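Galwood Automation Working Group
Minutes of the equipment planning meeting, Mar 31, 2020
Held by phone
Chair: Hazel Kowalczyk

1. Previous minutes
Accepted with one correction. The quote for the safety fencing came from Haddad, and the earlier minutes had it under Clernine.

2. Budget position
The equipment line has $2,421 left uncommitted for this financial year. Hazel reminded the group that anything not on order by the cut-off goes back to general funds. Freight counts against the same line. Last year's freight was coded to maintenance and had to be moved.

The larger request for next year (second cell, fencing, floor work) goes to Flora in Finance as a separate paper. The group agreed to keep it separate so the small items are not held up.

3. Gripper spares
One set of replacement fingers to be ordered now. Clernine has quoted on a set machined to our drawing, with a lead time of 6 weeks. Haddad can supply a stock finger sooner, but it would need an adaptor plate and the workshop is short of hours. The group preferred the Clernine fingers. Drawing to be checked against the fitted pair before the order goes in - the revision letter on our copy has been written over by hand.

4. Cable dressing
Discussion on whether to buy a proper dress pack for the arm or carry on with ties. A dress pack with brackets is some $2,000 fitted, which would take most of what is left. It was felt that this belongs in next year's paper. In the meantime the present routing stays, and a box of ties and a length of spiral wrap can come out of consumables.

5. Bins and bench fixings
The picking trials are still being run with the coloured blocks in the grey metal bins. The front bin is held with a bar clamp. Agreed to price a bolted base plate with locating pegs, so that a bin can be lifted out and put back in the same position. Two plates wanted, one for each bin. The inside of the front bin is scratched and scuffed but replacement was not supported this year. Liners may be looked at if the vision work needs a more even background colour.

Acrylic sheet for guarding: to be measured up before any more is bought.
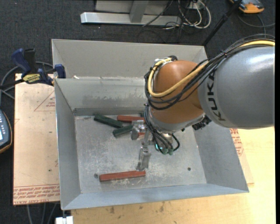 6. Actions
Hazel to send the drawing to Clernine and confirm the finger order.
Hazel to ask Haddad to hold the fencing price into the new financial year.
Workshop to price the base plates, including pegs and fixings.
Dress pack, second cell and fencing to go in the paper for Flora.

7. Next meeting
Date to be set once the finger order is confirmed. Items for the agenda to Hazel by email.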